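Lo que cuesta enseñar a doblar una camiseta

Automatización | Inversiones

Graziella Longo pidió en enero tres presupuestos para lo mismo: poner en marcha un equipo capaz de manipular ropa usada. Dirige las compras de Navickas, una empresa que recoge, clasifica y revende prendas de segunda mano, y hasta entonces su experiencia con máquinas se limitaba a cintas transportadoras, básculas y una prensa de balas comprada de ocasión.

Los tres presupuestos no se parecían en nada. El primero era un brazo con su pinza y poco más. El segundo incluía el brazo, la instalación y un contrato de mantenimiento. El tercero, de la firma Viven, dedicaba la mayor parte de las páginas a algo que los otros dos no mencionaban: las horas de personas manejando pinzas de mano, en casas y talleres, para reunir los ejemplos con los que después aprendería el robot.

«Al principio lo leí como un extra que se podía quitar», cuenta Longo. «Luego vi que era el grueso del gasto, y que el brazo venía al final».

La tela es un mal material para un robot. Una caja conserva su forma al levantarla; una camiseta no, y cada una cae de una manera. Las costuras se abren, los dobladillos sueltan hilos, el algodón oscuro pierde color a trozos y con sol directo parece otra prenda. Por eso los proveedores prefieren trabajar con ropa gastada y en sitios corrientes, con muebles, plantas y manteles estampados alrededor.

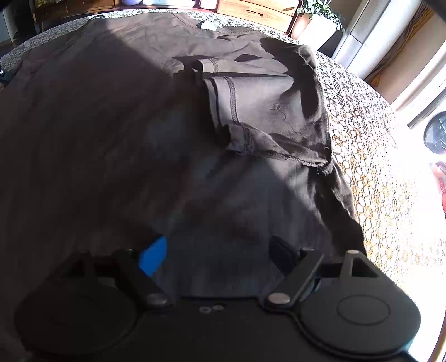

EL PRESUPUESTO, POR PARTIDAS

Navickas acabó encargando 144 horas de recogida de datos, repartidas en 9 domicilios. Bakari Makokha, que coordinó el trabajo por parte de Viven, recomienda separar desde el primer día tres cuentas: las pinzas y sus recambios, las horas de los operadores y la revisión posterior del material. La tercera es la que más se olvida. En este proyecto, 53 de las horas grabadas hubo que repetirlas o descartarlas, casi siempre por contraluces o por tramos en los que los dedos de la pinza tapaban el borde de la tela.

Los recambios pesan poco en el total, pero paran el trabajo si faltan. Makokha pide siempre dos juegos de almohadillas de goma por pinza y tornillería de sobra para los pivotes. «Una pinza con holgura graba mal durante días antes de que alguien lo note», explica.

Jaanus Raudsepp, asesor independiente que revisó las ofertas, insiste en otro punto – quién se queda con los datos. Si el contrato no lo dice, el comprador puede encontrarse con un robot entrenado y sin derecho a reutilizar las grabaciones cuando cambie de proveedor. Navickas negoció la propiedad compartida a cambio de un plazo de entrega más largo.

COMPRAR O ALQUILAR

El brazo, al final, no se compró. Longo optó por un alquiler con Navance, con opción de compra a los dos años. La cuota mensual sale más cara que la amortización, pero incluye la sustitución de la pinza si aparece un modelo mejor, y en este terreno los modelos cambian deprisa.

No todos lo ven igual. En Rudside, una lavandería industrial que hizo números parecidos, el responsable de planta, Ronaldo Guerra, decidió comprar. Sus prendas son uniformes, siempre los mismos, y calcula que no necesitará volver a entrenar el sistema con frecuencia. «Si yo trabajara con ropa de la calle, alquilaría», admite.

Raudsepp aconseja reservar además una partida para el espacio: mesa, iluminación estable, enchufes y un suelo nivelado. En Navickas hubo que mover una estantería entera y rehacer una toma de corriente, dos gastos que no figuraban en ninguna de las tres ofertas.

El brazo alquilado llegará cuando termine la revisión de las grabaciones. Mientras tanto, la clasificación sigue haciéndose a mano, en dos turnos, y Longo ya ha pedido precio para una segunda tanda de horas, esta vez con pantalones.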